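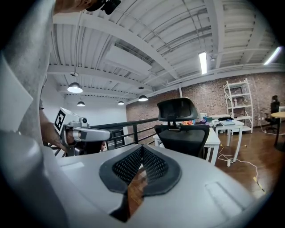
Workshop tips: trying out hand-held grippers before you settle on one

Borrow two and use them on the same table, on the same day. We had a Hanus and a Barnirel for 15 days and learned more from swapping them back and forth than from either spec sheet.

Pick your test objects first. Good ones come from the kitchen drawer: a teaspoon, a sponge, an egg cup, a folded dishcloth, a roll of tape. Put them in a box and keep that box for testing only. If the spoon goes back to the kitchen, your second round won't match your first.

Check the pads. Press a thumb into each one and see how fast it springs back. Mesh or textured pads hold cloth well but collect lint. Wipe them with a damp rag, then a dry one. Skip dish soap — it left a film on ours that took two days to wear off.

Weigh the tool with everything attached. A gripper that feels fine for a minute gets heavy by the end of an hour. Hold it at arm's length and count to 60 before you decide you like it.

Markers need to be flat and clean. If yours are printed on paper, glue them down all the way to the corners with a glue stick. Clear tape over the top throws glare under ceiling lamps, and the tracking drops out. Matte label stock costs a little more and lasts longer.

Look at your lights. Run the same pick with the overhead lights on, then with half of them off. The Barnirel camera coped with both. The Hanus needed its exposure locked by hand each time.

Tape cables to the floor, or run them along the wall. Painter's tape comes up clean from wood if you pull it within a week.

Write down every failed grip. We logged 458 tries in a ruled notebook, with one line for each: object, tool, held or dropped, and a word on why. The dropped teaspoons filled most of a page.

Clean the lens before each session with a glasses cloth. Paper towel scratches.

Spare pads for the Hanus are sold in pairs by Akinola in Todbridge, part number 3430. Order them before the old ones split.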